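Supper Club Host (part-time, evenings)
Dogbe Supper Club, Dremidwood
Closing date: end of September

The Dogbe Supper Club is looking for a host. The last one left to get married, the one before her left to avoid it, and for the past few months the job has been done by whoever was standing nearest the door when the bell went. We would like to stop doing it that way.

What the club is

We feed strangers. Members put their names down, pay for their supper, and are sent to eat with people they haven't met in a house they haven't been to. There are 122 members at present. Some joined for the food, some because they had just moved to Dremidwood and knew only their dentist, and at least one because he thought it was a chess club. He has stayed, and is now quite good at puddings.

Suppers run through the autumn and winter, with a shorter run in spring. We don't do summer. We tried it once, in a garden, and the wasps did better out of it than we did.

What you would be doing

Mostly, making the evening feel as though it was always going to go well. You would arrive at 5.30 pm, help the household get the table laid and the oven to behave, greet people as they come in, and sit down and eat with them. You would steer the talk when it needs steering, which is less often than you'd think, and stop it when it gets on to parking, which is more often.

You would also do the seating. This is the part of the job that looks easy. Couples are split up, people who work together are split up, and the two members who fell out over a hedge are kept in different postcodes. There is a list. You will be given the list on your first day and asked not to leave it on the bus.

Between suppers there is a small amount of desk work: answering messages, chasing replies, passing on who can't eat what. We keep the bookings in a system called Cluvis, which was chosen before any of us had a say. It works perfectly well provided you never press Back.
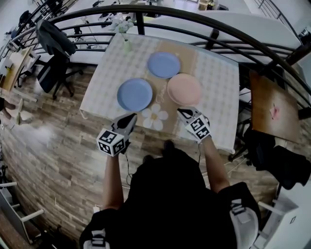 Households get a free hand with how they do things. Some bring out the good china and a speech about where it came from, others hand you a fork and point at the pan, and we like both. The host's job is to fit in with the house, so please don't apply if you have strong views on napkins and need other people to share them.

Who we are looking for

Someone who likes people in general and can put up with them in particular. You should be able to walk into a stranger's kitchen and be useful in it without rearranging the drawers. You should be able to remember names, or be charming about forgetting them.

You'll need a food hygiene certificate, or be willing to get one before you start (we pay for the course). A driving licence helps, as a few of our households are out along the Skurnotitz road, where the last bus leaves before the soup does. You do not need to be a cook. If you are a cook, you will need to be able to watch somebody else overdo the rice and say nothing.

We have had applicants in the past who described themselves as the life and soul of the party. They may well have been. We'd prefer someone who notices when the quiet person at the end has been trying to get a word in since the starter.

Hours and pay

54 suppers a year, each one finishing by 10 pm unless somebody finds a guitar. Pay is £320 a month, the same in the months when we aren't running, plus travel and your supper. The supper is not optional. There is a trial period of 7 suppers, after which we'll both have a fair idea.

How to apply

Write to Seidu Aryee, who runs the club, care of the Dogbe Supper Club, Dremidwood. One page is plenty. Tell us who you are, what you do now, and about a meal you remember and who was at it. A CV is welcome but it will be read second.

Shortlisted applicants will be invited to a supper, where they'll be an ordinary guest for the evening and have a short chat with Seidu over the washing-up. He washes, you dry. Please tell us beforehand about any allergies, and whether you have ever had words with anyone about a hedge.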